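Arnmont Works, Packing and Sorting Group
Minutes of the August meeting, Brultcombe site, 10.15 am

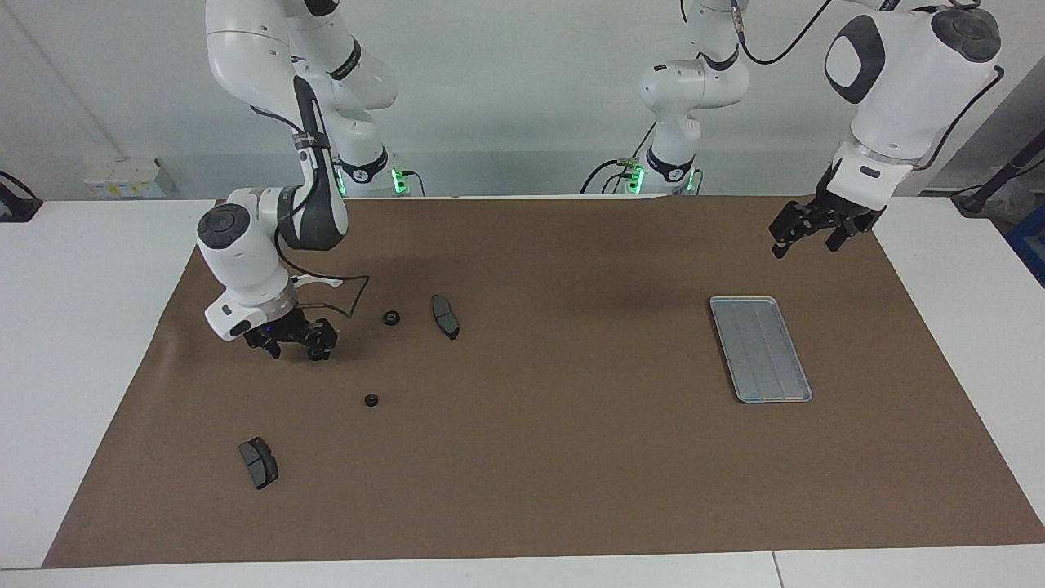
Sorting table with paper cover laid; parts and tray on the paper.

Present: Ott Petrauskas (chair), Raimonds Venckus (minutes), one person each from stores, goods in and packing.
Apologies: purchasing.

1. Minutes of the last meeting
Agreed as a true record, with one correction. Under item 4, "tray liners" should read "table liners". RV to amend the filed copy.

2. Matters arising
2.1 The old table covers have been taken out of use. Stores confirmed that none are left on the racks.
2.2 The new label holders for the shelving have not arrived. Carried forward.
2.3 The question of who signs the sorting sheet when a batch runs over a shift change was left open last time. Agreed that the person who starts the batch signs the top half and the person who finishes it signs the bottom half. Both halves must carry the batch number.

3. Table covering
3.1 OP tabled the photograph at the head of these minutes. The brown paper covers most of the tabletop, with a strip of white left bare at the left, the right and the front. The meeting accepted this as the standard layout.
3.2 Goods in asked whether the paper should be cut to reach the front edge. OP was against this, as sleeves catch on paper that hangs over. Agreed to keep the bare strip at the front. No minimum width was set.
3.3 Creases. The sheet in the photograph has faint creases and these were judged acceptable. A sheet is to be changed if it is torn, if it has a raised fold that would stop a part lying flat, or if it is marked with oil. Light patches alone are no reason to change it.
3.4 Joins. The top is made in panels and a thin seam shows in the front edge towards the right. Packing reported that on another table of the same make small items have lodged in the seam. The paper should run across the join wherever the layout allows. Taping the exposed length was discussed and not agreed, as tape residue was a problem on the Koppel tables.
3.5 The matt side of the paper is to face up. Stores noted that the last roll was wound the other way round from the one before it, so the side should be checked when a new roll is opened.

4. Paper supply
4.1 The current rolls come from Kinovitz. Stock at the last check was 434 cut sheets. Sheets used since the start of the year: 612.
4.2 Packing asked for a heavier grade. Stores will get a price for a small trial order. No change until the price is known.
4.3 Used sheets go in the paper bin, unless oily, in which case they go in the lidded bin by the door. Any part found folded into a used sheet is to be returned to the table and noted on the sorting sheet.

5. Trays and loose parts
5.1 Parts waiting to be sorted are to be put down on the paper and not on the bare white strip. Finished parts go in the tray.
5.2 One tray on the table at a time. Full trays go to the rack before an empty one is brought over.
5.3 RV reported that 1,276 parts were logged in the last period. Two batches did not agree with the delivery note. One was a short delivery and has been taken up with the supplier. The other was a writing error on the sorting sheet and has been put right.
5.4 Goods in asked for a box on the sorting sheet for rejects. Agreed. The box will go under the batch number and the "remarks" line will be shortened to make room.

6. Cleaning
6.1 The white surface is to be wiped when the paper is changed, including the strip at the left, the right and the front. Dry cloth first, then damp. New paper is not to be laid until the top is dry.
6.2 The cloths are at present kept in two places. Stores to move them all to the cupboard next to the rack.

7. Any other business
7.1 Packing asked for a second pair of shears. Stores has a pair that needs sharpening and will send it out.
7.2 The lamp over the rack flickers. Reported to site maintenance.

Actions
RV: amend last minutes (item 1); revise sorting sheet (2.3, 5.4).
OP: issue the table layout to all shifts (3.1).
Stores: price for heavier paper (4.2); move cloths (6.2); shears (7.1).
Packing: list the tables where the join is exposed (3.4).

Meeting closed at 11.05 am.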